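Section 4. Trying a chore in the simulator

Before the Fledberg controller moves any real arm, you must run the chore in the Entili simulator. Many new owners ask whether the arms can already tidy a kitchen or sort parts at a bench. The answer of our team is: some small pieces of such work, yes, under supervision. A full chore from start to end, not yet.

Start with the tidying task, number 421 in the task list. It uses a tray, a bucket and a flat pad on a plain table.

1. Open the task list and select 421.
2. Wait until both arms are shown in the view.
3. Set the number of trials to 500. For a first look, 2 trials are enough.
4. Press Run.
5. When the trials are finished, open the report and read the line "Completed without help".

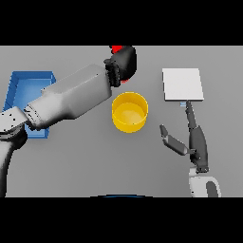

Figure 4-1. Task 421 in the simulator: multi-fingered hand near the yellow bucket, two-finger gripper open at right.

Note: The large arm can hide part of the tray from the viewer. Turn the view with the arrow keys if you need to check the tray floor. This does not change the result of the trial.

Note: A good result in the simulator is not a promise for the real table. At our test shop in Okadholm, we saw tasks that passed nearly every simulated trial and then had trouble with a soft cloth or a shiny spoon. Please plan time for this.

Caution: Do not copy a task to the real arms if the report shows any contact between the two arms. Change the start positions and repeat the trials.

Caution: Do not leave the real arms alone with a chore, also when the report is good. A person must stay within reach of the stop button.

6. Save the report under a new name. The memory keeps up to 700 reports, and after this the oldest one is deleted.
7. Continue with Section 5, "First run on the real table".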